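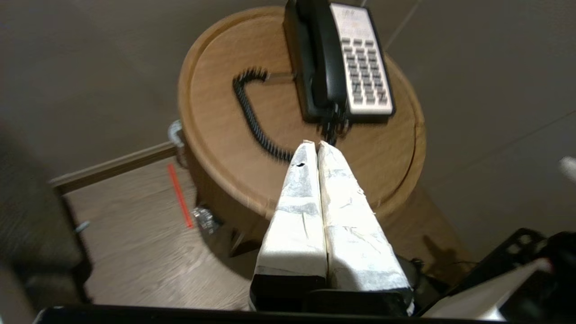
3.2 Crosstalk between neighboring views

Figure 4. A corded telephone with a black handset on a round wooden side table.

The light field panel used in this work sends a different picture into each of a set of narrow viewing zones. A viewer standing between two zones receives light from both, and even at the center of a zone a small part of the neighboring picture leaks through. We refer to this leakage as crosstalk and define it as the unwanted luminance divided by the intended luminance, with the black level of the panel subtracted from both terms.

Crosstalk has two main sources in our setup. The first is the lenticular sheet, whose lenses do not focus to a point at the pixel plane. Spherical error grows toward the edges of each lens, so the outer views suffer more than the central ones. The second is a small rotation between the sheet and the pixel grid. The rotation makes a single subpixel fall under two lenses at regular intervals down the panel, and it shows up as faint diagonal bands when a flat gray field is displayed. Earlier work by MacKinnon and Rutherford treated these sources as one blur kernel. We keep them apart, as the rotation can be removed in software and the lens error can only be reduced.

Measurements were made in a dark room after the backlight had warmed up for 2 hours. A luminance meter was mounted on a motorized arc at the design viewing distance, and one view at a time was set to white with all others held at black. The meter then swept the full arc and stopped at 159 angular positions. At each stop we took four readings and kept the median. The procedure was repeated at the center of the panel and near each corner, with the meter aimed again before every sweep.

The rotation was estimated from the band spacing on the gray field. We fitted a single angle to 1,906 band crossings taken from the panel and passed the result to the view assignment table, which maps each subpixel to a view number. No change was made to the hardware at this stage. The table is computed once at startup and adds no cost per frame.

With the corrected table, the diagonal bands could no longer be found in the gray field by eye, and the angular profiles at the four corners lined up with the profile at the center. The skirts of each profile did not become narrower. This is expected, as the skirts are set by the lens shape and the thickness of the adhesive layer - neither of which the table can change.

Two limits should be noted. The meter has a finite aperture and averages over a small range of angles, so the true peaks are slightly sharper than those reported. The sheet also expands as the panel heats up, and an angle fitted on a cold panel does not hold for long. Drummond and Farquharson reported a similar drift on the Plultau panel and handled it with a temperature lookup. We did not adopt that method and instead refit the angle before each session.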